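Elline Long-Handled Dish Brush: My Review After a Whole Spring of Dishes

Posted in May by Gaurav Tiwari

My mother washed every plate in our house with a rag and a bar of soap, and I was a grown man before I owned a proper dish brush. So I may be making up for lost time here. Still, I do love a good one, and several of you wrote in after the drying rack review asking which brush I keep by the sink these days. Pour yourself something, because I have opinions!
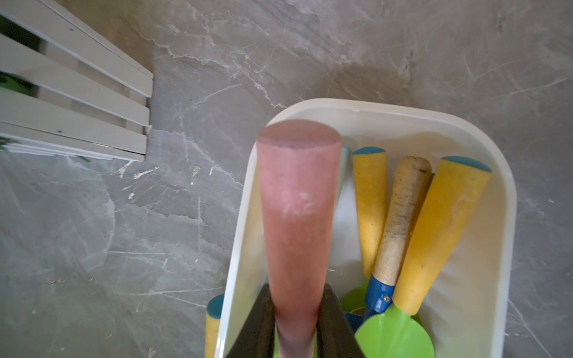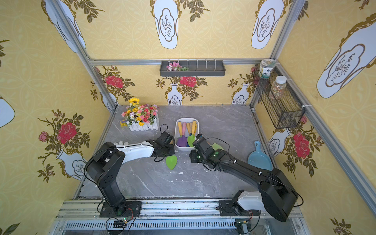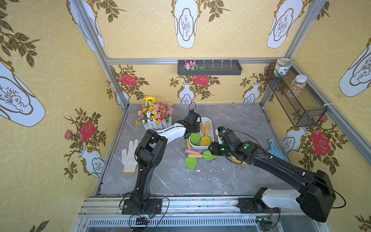
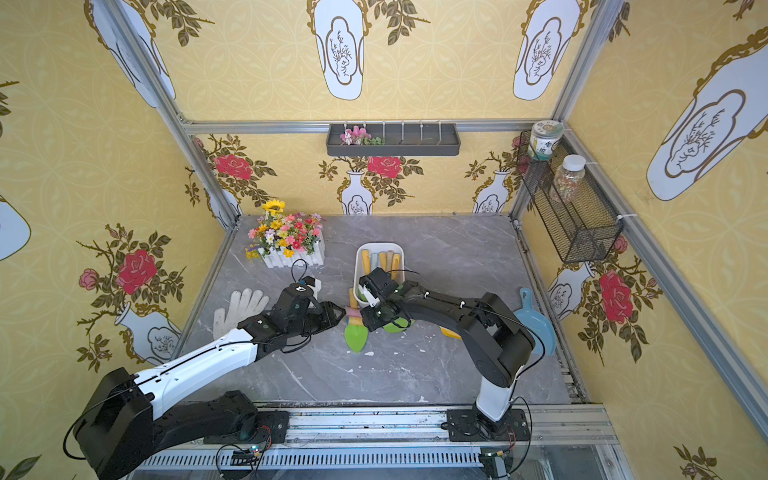
Kitchen & Cleaning > Brushes and Scrubbers

I bought the Elline in the early spring, when my old Furel finally lost so many bristles that it was mostly a stick. The Furel was a fine brush for what it cost (I must have gone through four of them), but the head was glued on, so once the bristles went flat the whole thing went in the trash. The Elline has a head that twists off, and a pack of replacements costs less than a second brush. That was what sold me.

The first week I wasn't sure about it. The bristles come very stiff, and I wouldn't take them to anything with a nonstick coating until they've had some time to relax. I ran mine under hot water every night and by the second week it felt right. It's wonderful on baking sheets, and the slightly pointed front of the head gets into the corners of a lasagna dish, where the Furel just skated over the cheese.

The handle is long enough for my tall iced tea pitcher, and that made my wife very happy, as she has been using a chopstick and a paper towel for years. It does get slippery with a lot of soap on it. My neighbor Kuldeep Mittal borrowed it after our last cookout, dropped it twice in the sink, and told me he'd rather have something with a rubber grip. He uses the Shukla, which is shorter and fatter and has a scraper on the back. I tried his for a weekend and liked the scraper so much that I sulked a little on the way home. But the Shukla holds water in its base and I never could get it to dry out overnight, and I can't stand that smell.

A word on the company's claims. The card says the head is good for 1,000 washes. I didn't keep a tally, but we're a family of five with no dishwasher and mine is starting to splay at the front edge now. I'd call that fair wear for a few months of hard use.

You can find it at Fekstead, in the aisle with the sink strainers, and they carry the replacement heads too, though they were out of them the last time I stopped by. I'd pick up a pack when you buy the brush.

Overall I give it 8 out of 10. One point off for the slippery handle, and one because it won't stand up by itself and I've had to give it a jar.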